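Progress report to the Fallside small builds fund
From: Haruto Hamada, for the Nudham shared workshop
October 9, 2026

Hi Marwa,

You asked for something short and readable this time, so I'm leaving the spreadsheet out and just telling you where the plate-handling bench has got to. The quick version is that the simulated bench is in decent shape, the real one in the workshop is slower than I'd like, and I've spent less than I thought I would by now. The longer version follows (sorry, I did try to keep it short!).

Of the $2000 you gave us, most of what's gone out so far went on the used arm's controller and a power supply that doesn't hum. Siham Tawfik found both through a seller in Zargate and drove out to get them, and she wouldn't let me pay for the gas. The bench frame we made ourselves from what was already on the rack. I still have to buy proper feet for it, because our floor slopes toward the drain and the whole thing leans when the arm stretches out.

When I wrote the application I said we'd build the bench first and do the software after. We swapped that around in the second week. Ayman Tazi had the saw room booked solid for his boat, and I was sitting at home with nothing to bolt together, so I started on the simulated version at my kitchen table and got a bit carried away. I'm glad I did. I had put the tip racks much too close to the base on my paper plan, and the arm had to fold itself up like a deck chair to get near them. Moving a rack on screen takes me a minute. Moving one after I've drilled the holes takes an evening and a fair amount of swearing.

The layout work right now is all about what goes where on the table, and how high the gripper has to travel so it clears everything on its way across. Tatiana Tóth has been checking my heights against her own sketches, and she's caught two mistakes that would have ended in a bent finger. We call the current layout Abdelaziz, after the café where we drew it, and it's the one I'd like to build.

The simulated bench as it stands:

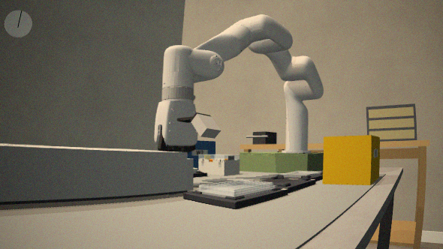
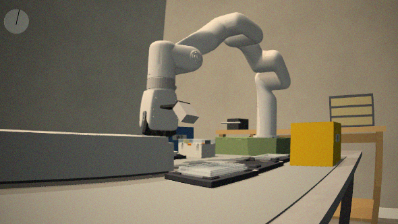
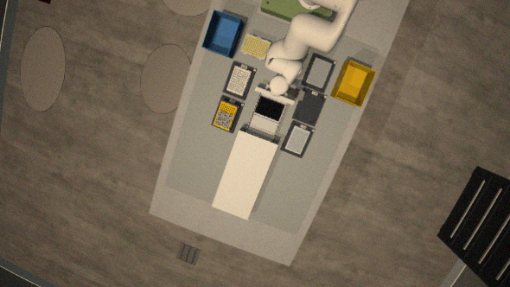
Will the real bench need to be exactly the same as the simulated one?
Close, but it doesn't have to match to the hair. The positions of the racks and trays matter most, and we'll measure those again once everything is screwed down and type the real numbers in. Wall color, flooring and the other furniture make no difference to the arm's moves.

Okay, on to what's been annoying. The grip on thin plates is my main headache. In simulation I can set the friction to whatever I please, and for a while I had it set so generously that the gripper could have picked up a wet fish. Once I brought it down to something sensible, plates started slipping out on the turn. Slowing the wrist helps. So does gripping lower, except then there's less room over the tray. I ran 100 pick-and-place tries with the slower wrist and 90 of them ended with the plate where it should be, and I was so pleased I texted everybody. The misses were nearly all on the second plate down in a stack, so that's where I'm looking next.

The other thing is cables! My model has no cables in it at all, and a real arm has plenty. Siham wants to run ours down the back of the column with fabric sleeves, and I'd like to try that before I promise you any particular speed. I've also moved the stop button on the real frame, since the old spot meant leaning across the arm's path to reach it. It's now on the front corner, where your knee finds it if you're not careful, so it's getting a little guard.

Before the next report I want to have the feet on, the arm mounted and powered, and one plate moved from one tray to another in the actual workshop, slowly, with one of us holding the stop. If the gripper pads I ordered turn up in time I'll try those too. I don't need more money for any of this. What I would like is to shift some of what we set aside for sheet metal over to a better camera mount, if you're fine with that. Just say so in an email and I'll keep it with the receipts.

You're very welcome to come by and see it. The door sticks, so push hard.

Thanks again,
Haruto

Contact: Nudham shared workshop, front desk | © 2026 Nudham | Back to top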